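Drorville Adult Reading Program
Progress report to the Fagundes Fund, period ending November

Prepared by Daiane Damasceno, program lead
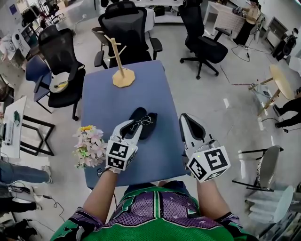
Enrollment and attendance

The grant pays for evening reading classes at the Drorville branch library and at the Stundinum community center. We now run 6 groups, up from 4 at the time of the last report. The two new groups are both beginner level, which is where the waiting list was longest.

Learners attended 1505 class hours in the period. Attendance dropped when the bus route to Stundinum changed and the last bus began leaving before the end of class. We moved the start time to 5:30 p.m. and most of those learners came back. A few did not, and Benvinda Fonseca is still trying to reach them by phone.

Tutors

Gilmar Vieira finished his training and took over the second beginner group at the library. Alcides Nogueira has cut back to one evening for family reasons, so his intermediate group is being shared between two tutors until spring. This is workable but not ideal – the learners have told us they would like to see the same face each time.

Materials

We bought 400 large-print readers with the money set aside for books. They replace the photocopied packets, which were hard to read and fell apart. The workbooks that go with them arrived late, and one carton had the wrong level. The supplier has agreed to exchange it.

Manouchehr Ghaffari is writing short local texts for the intermediate groups: a lease, a pay stub, a letter from a school, a clinic form. Learners asked for this kind of reading in the spring survey. The lease has been used in class and needs to be shorter.

Spending

Tutor pay and room costs are on budget. Printing is under budget because of the new readers. Travel is over, mainly from tutors driving to Stundinum, and we ask to move part of the unused printing money to cover it. A revised budget sheet is attached.

Next period

We plan to test all beginner learners again before the winter break and to look at a possible daytime group in Stinutov. The room there is free in the mornings, but we have not found a tutor for it yet.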